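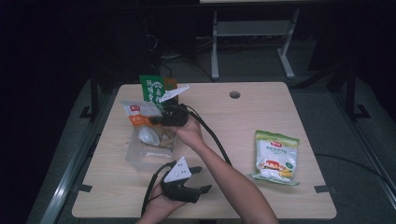

Filling and Arranging Your Clear Storage Box

Thank you for choosing a Taveo clear box for your packets and pouches. By this point you have most likely unwrapped it, washed it, and found it a spot on the table, and now comes the pleasant part, which is deciding what goes where. There is no hurry with any of this, so make yourself a cup of tea if you like and spread things out.

Before you start

Work on a flat surface with some open space to one side of the box. A bare tabletop is best, as a cloth tends to slide along with the box when you push a full pouch into it. If your table has a cable hole, keep the smaller packets well away from it. They do find their way down there!

Filling the box

1. Set the box on one half of the table and leave the other half free for packages you haven't sorted yet.

2. Look over each package for tears or open seams. Anything already opened should be folded down and clipped before it goes in.

3. Stand your tallest pouch upright at the back, with its printed front toward you. A stiff rectangular pouch makes a good wall for everything else to lean on.

4. Tuck small packets in beside the tall one, letting a corner show so you remember they are there (we have all bought the same soup mix twice).

5. Lay the softer packets toward the front, one at a time, and let each one settle before you add the next.

6. Press down lightly with an open palm. If a packet still rests over the rim, take it out and try it on its edge, or save it for a second box.

Note: The Taveo 903 has no lid. If you would like to stack boxes, you will need the lidded Taveo 600, and every packet must then sit fully below the rim.

Caution: Do not force a sealed pouch into a tight corner. The air inside has to go somewhere, and a split seam can scatter crumbs or powder over everything else in the box.

Moving a full box

Hold the box from underneath with both hands and keep it level. Lifting it by the rim is fine when it is empty, but a full box can flex a little, and the packages in front will slide toward you.

Caution: Keep the box at least 30 inches from a stove or heater.

Every few weeks, empty the box, wipe the inside with a soft damp cloth, and let it dry completely before you refill it. Put the older packages back in front, where you will reach for them first.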